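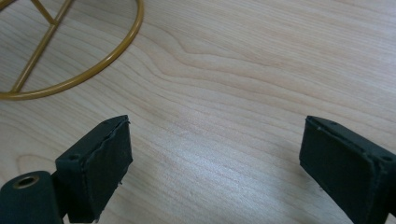 Chamado: mancha clara no tampo da mesa, linha Bielecka
Estado: reaberto
Cliente: Innes MacKinnon

14h10, cliente
A assistência da Makov fechou o chamado dizendo que era "reflexo da luz". Pode ser. Mas gostaria que alguém me explicasse por que razão o reflexo se sente com a unha. Passei a cera Bralora em setembro, como manda o folheto, e a zona clara continua no mesmo sítio.

15h02, assistência
Mude a luz de posição e veja se a mancha acompanha. Retire também o suporte dourado de metal e verifique se deixou marca.

16h40, cliente
Feito. Com a janela fechada e o candeeiro do outro lado, o brilho mudou de lugar, admito. A aspereza não. Debaixo do suporte, nada que eu veja. O veio ondulado já lá estava quando comprei e não me queixo dele.

16h55, assistência
Então são 2 problemas distintos. A aspereza costuma ser excesso de cera. Pano seco, no sentido do veio, e aguardar 8 horas.

17h03, cliente
"Costuma ser" não me convence, mas vou tentar. Se amanhã estiver igual, quero uma visita e não outro folheto. Não fechem o chamado até eu responder.

Chamados relacionados
Cera Bralora deixa película baça
Suporte de metal risca o tampo
Mesa Mimstead: diferença de tom entre tábuas
Lixa 100 em madeira clara: posso usar?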